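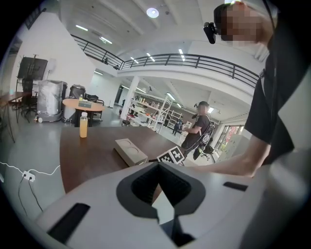

**Progress report: good-practice rules for hand-held demonstration recording**
Astis, Plevov site. Reporting period ending December.

## Status

Draft 2 of the operator rules is complete and in use at Plevov. The Tiedemann site received it in November and has returned comments on 11 clauses. Eight are settled. The remaining three concern marker mounting and stay open.

## Work completed

- Session logs reviewed against the draft: 1,296. Full compliance was recorded for 88 percent.
- The most frequent departure was a missing calibration entry at the start of a session. The log template now rejects a blank field.
- Clause 4 (shared floor) was rewritten. Two operators wearing head cameras may work in the same room if each has a marked zone and cables are kept out of the walking route between zones.
- Clause 6 (faces) now requires pixelation before any footage leaves the site server. Spot checks are done on exported files only.
- Clause 9 (liquids) permits closed bottles on the work table. Open containers need a written exception.

## Deviations

The cable provision in Clause 4 is not fully met. Power strips are still placed on the floor in parts of the building. Floor covers have been ordered; overhead supply was priced and deferred.

Operator training took roughly 30 minutes longer per person than planned. The extra time went to fiducial marker checks, and the training module has been reordered.

## Next period

1. Close the three marker clauses with Tiedemann.
2. Issue Draft 3 to Clustivdale for a trial on one work table.
3. Repeat the log review using the new template.

No change to the approved budget is requested. Draft 3 is due at the end of February.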